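### 3.2 Cutting boards and the use of counter space

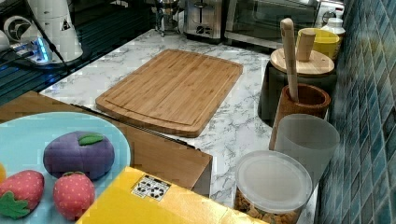
**Figure 4.** Bamboo cutting board with a juice groove, on a white marble-patterned countertop. Toy foods on a light blue plate at lower left.

The household survey asked where people prepare food, and on what. Paper forms went to 800 addresses in Bavham and Maruyama in January, and 528 came back filled in well enough to use. Most of the unusable forms had the second page left blank. Households with more than one kitchen were asked to answer for the one they cooked in most often.

Boards were sorted by material (bamboo, other wood, plastic, glass, other) and by whether they had a groove near the rim, as in Figure 4. The groove question caused more trouble than we expected. Some people ticked "yes" for boards with a handle slot, and we phoned 89 households to check. Corrected answers are used throughout this section.

Bamboo and plastic were the two most common materials in both towns. People who owned a grooved board mostly said they used it for meat or soft fruit, then turned it over for bread. A smaller group kept the grooved side up for everything. Several of them wrote that the flat side had warped or that the board rocked when turned over.

Where the board was used depended more on the kitchen than on the board. In Bavham, where the older row houses have short counters, many people worked on the dining table or set the board across the sink. In Maruyama the counters are longer, but the part next to the stove was often taken up by a kettle, a dish rack or mail. The clear length people reported was usually well under the full length of the counter – a gap that Imai also found in his earlier study of rented apartments in Satari.

Storage followed a similar pattern. Boards kept upright beside the stove were used daily in nearly all cases. Boards kept in a cupboard came out less often, and their owners were more likely to say they cut small items on a plate or in the hand.

We also visited 11 households to compare the written answers with measured counters. Yasuo Imai did the measuring with a steel tape, front edge to wall, leaving out any surface under a wall cabinet hung too low to work beneath. Written and measured lengths agreed fairly well for straight counters. They agreed poorly for L-shaped ones, where people tended to count the corner twice – a problem taken up again in Section 4.1, where corner space is treated separately.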